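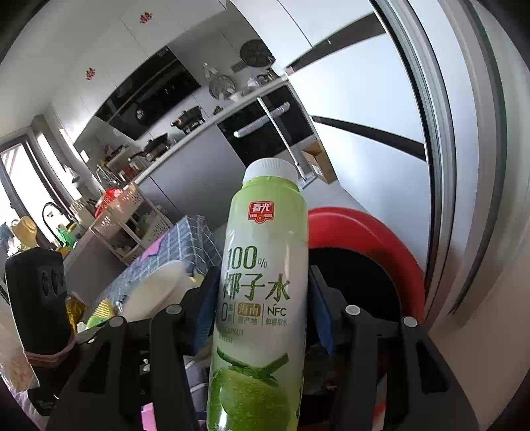

Rullow House Kitchen and Pantry Team

Ticket: Kitchen table won't stay clear, and the sponges keep going missing
Opened by: Silvan Marti
Status: open, waiting on a reply from the Pliritz shop

Hello all, and sorry in advance for the length of this one. I promised I would write things up properly in February instead of leaving notes on the cupboard doors, so you are getting the whole story (put the kettle on!).

The trouble is the table. Everyone who comes through the kitchen puts something down on it, meaning to come back for it later, and by teatime you can hardly see the checked cloth. Drinks are the worst offenders. The coconut water is lovely and I'm as fond of it as anybody, but a bottle that is still wanted should go back in the fridge, and one that isn't should go in the bin. The same goes for wrappers, even the pretty gold ones.

First thing tried: a shallow tray at one end for anything that needed sorting. It lasted until lunch. The tray simply became a second table on top of the first, and Rathnayake's post went underneath it for four days, for which I have apologised twice.

Second thing tried: clearing everything at 7 in the evening, all in one go. Much better, I must say, but it left one person doing the lot and it was usually me. I also threw away a paper cup that somebody had been keeping for the slogan on it, so please, if a cup is precious, rinse it and put it on the shelf.

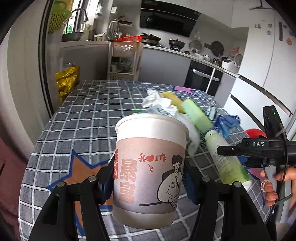

Then there are the sponges. We bought a pack of them from Wirnska with the kitchen money, and they were meant to live by the sink. They wander over to the table, get put down among the tissues and the carrier bags, and then go out with the rubbish when somebody scoops up the whole heap. I have done it myself, so no finger pointing here.

What has helped so far is working in the same order each time. Bags first, shaken out and folded if they're fit to use again. Then tissues and wrappers into the bin. Sponges back to the sink, bottles stood upright with the lids checked, and the cloth wiped last of all, going gently over the stars. Please don't pull the cloth off to shake it unless you've had a good look for small things first.

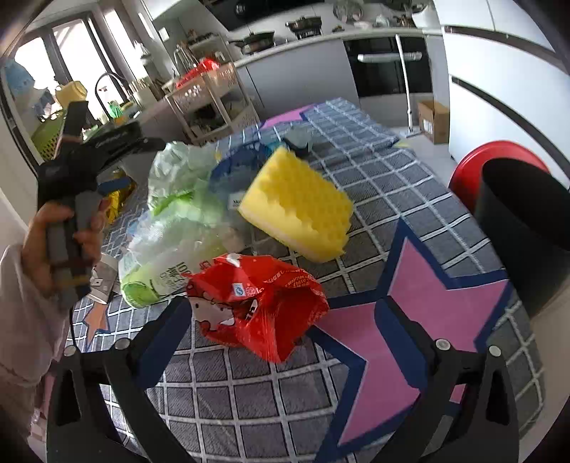

Egg-crate sponge among the bags on the checked mat.

Update, 4 in the afternoon: I've asked Pliritz for a lidded caddy to stand by the sink, and a hook for the bags that are worth keeping. They had one caddy that holds 800 ml, which sounds small to me, so I've asked for the next size up. The budget is 40 for the two together and I would like to have a bit left for washing-up liquid.

If you'd rather have the caddy somewhere else, do add a line under this ticket before I pay for it. I'll leave it open until the caddy has had a proper week of use.

Silvan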